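Ticket 58: Precinct returns don't add up to county totals (Wokosine turnout dataset)
Status: Resolved
Opened by: Gerrit Kramer
Component: Zutarum import

First of all, I love this dataset! My students in the state politics seminar have been digging through it since April and they keep finding good things to argue about. But we hit a snag while checking a chapter on midterm turnout.

When I add up the precinct rows for Skastville County, I get a lower number of ballots than the county file shows. The other counties match perfectly. I ran it in both the web viewer and the downloaded file, with the same result.

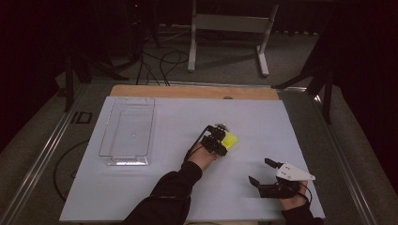 What I tried so far:
Cleared the cache and downloaded again. No change.
Turned off the "contested races only" filter. No change.
Sorted by precinct code. Now it gets interesting: the list jumps from 31 straight to 33.

Reply from Goossens support
Thanks, Gerrit, what a great catch! Could you check whether your file has a column called split_flag? Skastville redrew its lines between the two elections, and one old precinct was divided into 2 new ones.

Reply from Gerrit Kramer
Yes, it's there! Five rows have a Y in it, and all of them have a blank precinct code. So the votes are in the file after all, and my sum by code was skipping right past them. 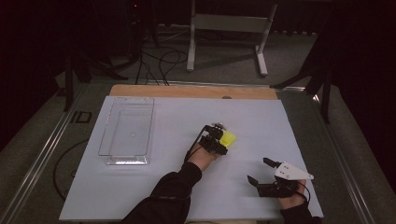 Reply from Goossens support
Exactly. The importer drops the code whenever a precinct name has a slash in it, and the split precincts all do. We've changed it so the whole name is kept and the code is filled in from the county list. Please download version 5 and run your totals again.

Reply from Gerrit Kramer
Just ran it and Skastville matches to the last ballot. Wonderful! The turnout gap we were puzzling over has shrunk to almost nothing, so I get to rewrite two pages of the chapter (happily, this was the part I liked least). One small request: could split_flag get a line in the codebook?

Reply from Goossens support
Added to the codebook under "Boundary changes." Closing the ticket.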